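Nata learns to sort trash

Welcome to the June page! Nata is the sorting arm I've been putting together at our shared workshop with Jennylyn Cabrera, mostly on Wednesday nights. We've logged 194 tries so far and I've saved way too many pictures -- so I'm only posting my favorite for now.

Bottle on the left, cans in the middle. The paper ball and the clear cup are still out on the table behind the bins, and the right bin has nothing in it yet.

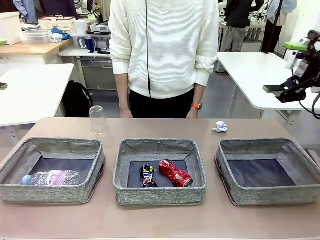 Can you build one of these without knowing how to code? You'll need a little, mostly for the timing, but I started out by copying other people's scripts and changing one number at a time until I understood them.

Next up is a softer grip setting, so cups come through in one piece (we're at 35 squashed ones, oops). Jennylyn is also rewriting the homing routine, and I'll add more pictures once it behaves!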